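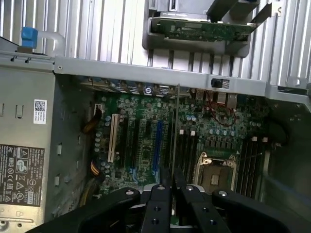

The gripper over the open workstation, with the blue slot near the middle of the board.

Harvey Dufour had repaired computers for the Chisholm schools before he came to Proterix, and he did not like to be watched while he worked. Now he was the one who watched. The machine worked, and he sat on a stool with a cup of tea and a sheet of paper.

The task on the sheet was short. Find the memory slots. Open the latches. Put in the memory. Close the latches. Harvey could do this in the dark, and one time, in a school basement in May, he did.

"How long do you give it?" asked Etaler. She was the shift manager, and everyone called her by her last name.

"Until lunch."

"It is nine o'clock."

"I know what time it is."

The two fingers came down above the board and stopped. They stopped very often. Harvey had learned to wait through this, the way one waits for an old uncle to finish a sentence. On the screen he could see what the machine saw: the blue slot, the black slots, the empty socket with its metal frame partly behind one finger. He had a fear of that socket. The pins in such a socket are finer than hair, and a bent one is a bad afternoon for somebody, usually for him.

The company had bought 616 old workstations from Lisesport, when the office there closed. They had to be opened, cleaned, filled with good parts and sold again. It was dull work and the young people did not stay for it. In the spring the director stood on a chair and said that by the end of the year the arm would do 70 machines in a night. Harvey had written this number on the wall beside his bench, in pencil.

The arm moved to the left. Then it moved back.

"It is thinking," said Etaler.

"It is lost. It knows the slots when they are on a picture. In a real box there are wires and everything shines."

He watched the fingers go down to a small white latch, slowly, and push. They slipped. They went up, waited, and came down again in almost the same place. Harvey noticed that he was leaning forward, with his own thumb pressed on the edge of the stool, as if this could help.

The latch opened.

Etaler made a small noise. Harvey wrote the time on his sheet. He wrote also: second try, no damage. His handwriting was worse than usual.

"So," she said. "Will it take your job?"

"For one latch it needed 2 tries and half of my tea." He looked in the cup. "Ask me when it can find a screw that fell under the board."

She laughed and went to answer the telephone. Harvey stayed. There were still more latches to open, and the fingers were already moving toward the next one.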